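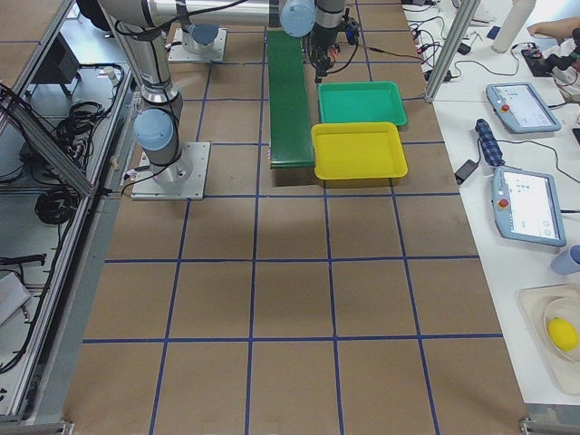

The sorting cell, with the green and yellow trays next to the conveyor.

The data set for the sorting task stands at 2561 episodes as of this month. I had planned to stop well before that. The first policy we trained on it, which we call Luta, did fine on the easy placements and badly on anything near the edge of a tray, so we went back to collecting.

An episode starts with both trays empty and ends when the operator calls it. We log joint positions, gripper state, the fixed camera and the wrist camera, all against one clock. Getting to one clock took most of April. The wrist stream was arriving late by a variable amount, and the policy learned to close the fingers late by a variable amount too.

The tape grid is for start positions. A script picks a cell, the operator puts the part there, and the cell number goes into the episode header. Before the grid, people put parts wherever was comfortable, and 67 episodes in a row had the part in nearly the same spot. I kept those, but they are down-weighted.
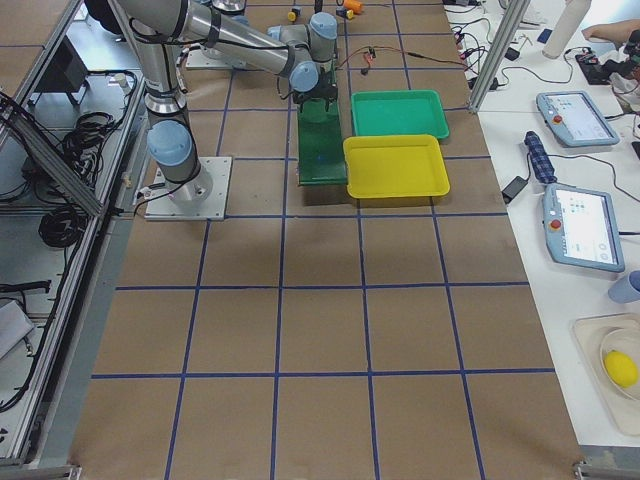

What counts as a bad episode

Wim Aerts and I argued over this for a while. His position was to keep everything, including fumbles, as long as the operator recovers. Mine was to drop them. We settled on keeping recoveries and tagging them -- the tag is one extra field, and the Zumside loader ignores it unless told otherwise.

Dropped without discussion: emergency stops, missing wrist video, anything where a hand crosses the tape grid while the arm is moving. Nine went out last batch for that last reason alone.
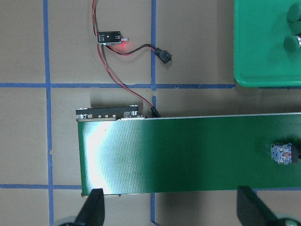

Posted in Robots, Data collection | by the author of this blog | 2 comments

The wrist view carries most of the weight near contact. It is also the view with the most trouble. Glare at the end of the belt washes the green out to near white, and a policy trained under one lamp setting does not care for another. We now change the lights every 100 episodes and write the setting down.

Next is a retrain with the tagged recoveries in, then the same run without them. Doucet has the held-out split and I am staying away from it.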